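Subject: Re: extortion calls to shop owners in Mallura

Dear all,

I spoke again with the police post in Mallura. They confirm 2 men are held for the calls to the shops on Kang Road — both were taken at the bus stand in December, without shots.

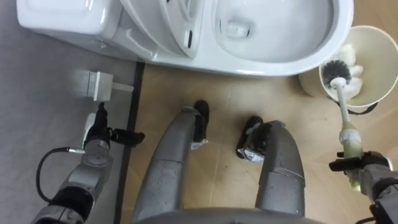
The officer told me the callers asked each owner for money "for protection". He did not want to say which group is behind them, and I did not push him.

On the earlier list Agustina Toledo wrote:

> Did any owner sign a complaint? Without it
> the court will let them go.

More than 256 people signed the petition, but a complaint is a different paper.
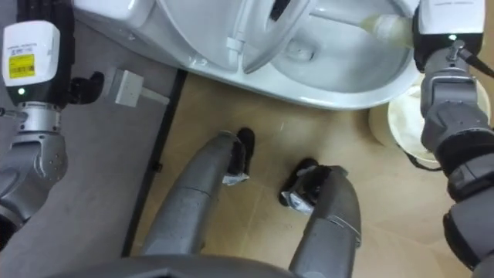 Dehua Xiong answers that three owners will sign if their names stay closed until the hearing.

Regards,
Costel Milošević

Last updated: December, 13:07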